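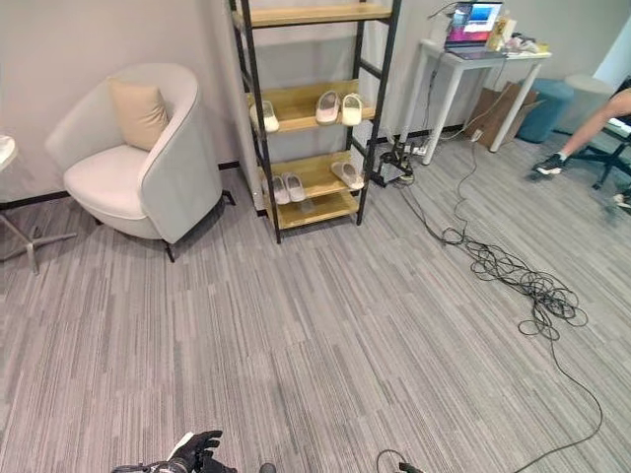 rnaylor
Re: Plaro 2 planner, slipper shelf task

Bramwell's post claims 97 percent on pairing. Over how many runs, and who picked the start layouts? Two white slippers apart on one shelf is where I'd expect the matcher to fall over.

vukadin_r
142 runs, it's in the log. Starts were shuffled by script.

rnaylor
Shuffled among the same slippers. Swap in a pair it hasn't seen and post that number.

nelby_dev
Pairing is fine. I'd worry about the cables on the carpet. Does the costmap even see something that thin?

vukadin_r
Depth filter drops it. We mask cables from RGB.

rnaylor
So one more classifier to trust. I'll wait for the October build.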